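How to Teach a Robot to Pick Up a Napkin (Bring Snacks)

Suppose you had to teach somebody to tie a shoe, but there was a rule. You weren't allowed to say anything. No "over, under," no rabbit going down a hole. All you could do was tie your own shoe, again and again, while the other person watched your hands.

How many times would you have to do it? If the other person was your cousin, maybe five. If the other person was a robot, you should cancel your plans for the summer.

At a workshop in a town called Trastedside, there is a group of people who do this for a living. They teach a robot to tidy tables. The robot is named Podix, and it's an arm bolted to a stand, with two fingers at the end and no face. People draw faces on it with sticky notes. The sticky notes fall off.

Podix is strong and doesn't get bored. It can stop its hand in exactly the same spot a thousand times in a row. It also has no idea what a table is.

Why not just tell it?

For a long time, people did just tell robots. They wrote a list of orders: move forward this far, go down this far, close your fingers, go up. If you work in a factory, and the same part shows up in the same place all day long, that's a fine way to do it. The robot follows the list and everybody goes home on time.

Kitchens are another matter. Think about your own table after breakfast. Is the cereal box in the same place it was yesterday? Is it even standing up? Did someone leave a sock there? A robot following a list would reach for where the box used to be, close its fingers on nothing at all, and carry that nothing carefully to the shelf. It would do this with great confidence.

You could try writing a longer list. If the box is on its side, do this. If there is a sock, do that. If the sock is in the box, see page 90. You would be writing until you were very old, and then somebody would buy a different brand of cereal.

So the people in Trastedside let Podix learn from examples. An example is one time that a person did the job and a recording was made of it. Put enough of those together and a computer program can start finding what they have in common. The program is called a learning system, a plain name for something that takes so long to learn anything.

You have done this kind of learning yourself. Nobody sat you down when you were two and gave you the rules for what makes a dog a dog. People pointed at big dogs, small dogs, and one dog that looked like a mop, and they said "dog" each time. After a while you could point at a dog you had never met. You probably got a few goats wrong along the way. Podix is in its goat stage. 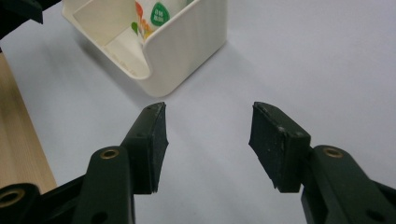 Gathering examples takes a tool, and the tool is a robot hand that a person holds. It has fingers like a robot's, but a human arm does all the moving. You hold it, you reach for something, and you squeeze to make the fingers close. A camera rides along and records the trip. Each finger ends in a black rubber pad, because rubber is good at gripping and bare plastic lets things slide. The pads get scuffed along the top edge and they collect little white specks of dust, the same way the bottoms of your sneakers do. Between the pads is the gap, and most of the job comes down to getting the gap around the thing you want. The white holder on the far side of the table is a good place to practice that, with its rounded corners and the piece cut out of the front.

Why go to the trouble of a special tool? Because your hand is too clever. You have five fingers, and you can pinch, scoop, poke and tickle. If Podix watched you pick up a napkin with all five, it wouldn't know what to do about the three it doesn't have. When you use a tool with two fingers, you can only do what Podix could do. The first time people try it, they are terrible. Grown adults with driver's licenses will chase a grape around a plate with it and lose.

Nipon's very long morning

One of the people who does this work is Nipon Tanasarn. His day starts at 8 in the morning, and his first job is to clean the camera lens, which someone has always put a thumb on.

Then he does a task. Say it's picking up a napkin and setting it beside a plate. He presses a button to start recording. He reaches, closes the fingers, lifts, moves, lets go. He presses the button again. The whole thing is shorter than a sneeze and a "bless you."

Then he does it again.

The second time, though, he changes something. The plate goes farther away, or the napkin gets turned sideways. Later on he may lower the blinds, or switch to a striped tablecloth that was a birthday present and that he hadn't been planning to use for anything else. After 30 examples he takes a break and eats a cracker. After 60 he's allowed to go outside.

For this one task, the team wants 3,000 examples. That's for napkins. Spoons haven't even been discussed.

"My mother asked me what I did at work," Nipon says. "I told her I set the table. She asked if I could come and do it at her house."

All that moving things around can look like fooling, but it's the most important part. Imagine that Nipon always put the napkin on the left side of the table, under a bright light, on a white tablecloth. Podix might learn "pick up the napkin." It might also learn "reach left whenever you see something white." A learning system can't ask which one you meant. It goes with whatever worked in the examples, and both of those did.

This has happened. In September the team made a whole batch of examples with a blue mug sitting at the back of the table. It wasn't part of the task. It was just Nipon's tea. When they tested Podix later, it did beautifully as long as the mug was there. They took the mug away and Podix stopped in midair, like a person who has walked into a room and forgotten why.

The mug now has its own shelf, out in the hallway.

What about the mistakes?

Nipon drops things. Everyone does. Some of those recordings get thrown out, such as the one where the fire alarm went off and the video is mostly ceiling.

But some mistakes are worth keeping. If the napkin slips, and Nipon goes back and gets it on the second try, that is a very useful example. It shows Podix what to do when things go wrong, and things will go wrong, because it's a kitchen. A robot that had only seen perfect tries would be lost the moment a napkin slipped. It would have no example for "oops."

Somebody has to sort the good from the bad, so every afternoon a person watches the recordings and marks each one keep or toss. This is a job you can get paid for. You watch hundreds of very short movies, and in all of them the ending is that a napkin has moved.

Once the sorting is finished, the recordings go to a big computer the team calls Inthanon, after a mountain in Thailand. Inthanon lives in a chilly room and hums. It runs through the examples over and over, trying to guess what the hand will do next. When it guesses badly, it adjusts itself a tiny bit and tries again. It does this all night. In the morning there is a new version of Podix's skills, and everyone gathers around to see it miss the napkin by a little less than before.

Try it at home

You'll need 2 wooden spoons, a friend, and something soft to pick up, like a rolled sock. Glass is a bad choice. So is the cat.

Hold one spoon in each hand. These are your fingers now. Pick up the sock between them and put it in a bowl. Do it 10 times, and move the sock and the bowl to new places each time. Your friend watches and isn't allowed to talk.

Then trade. Put the sock somewhere you never put it, such as on a chair or halfway under a cushion, and hand your friend the spoons. Watch which parts they copy from you. If you stuck your tongue out while you were concentrating, don't be surprised if they do too.

If you want to make it harder, close one eye. Podix's older cousin, a machine called Gedham, had only one camera and bumped into nearly everything it was introduced to. It's retired now. It holds the workshop door open, and it's very good at it.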